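Clearing a Mixed Table Without Losing the Small Things 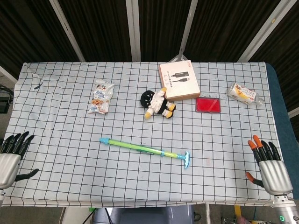 Hendton Tenants' Club, Home Tips Group

A table where everything lands in one week is best cleared by kind, and not from left to right. A checked cloth like this one helps, as you can give each kind its own few squares.

Start with food and drink. Fold the top of a snack bag two times and put a clip on it. Stand the bottle up and tighten the cap before you carry it anywhere.

Next take the ink pad. Close it well and keep it flat in a drawer, never on the cloth — ink on white cloth is a sad thing. For a small dark mark, Natsumi Tamura puts dish soap on it and waits 10 minutes, then rinses with cold water.

Water toys should be emptied over the sink. Pull the handle of the water gun 3 times, and leave it on a towel overnight with the nozzle down.

Plush dolls go in a dry basket, away from the water toys. If a cable box is still good, write on the side which cable is in it. We keep ours on the shelf for 22 days, then it goes to recycling.

Wash the cloth last.

Retno Kwok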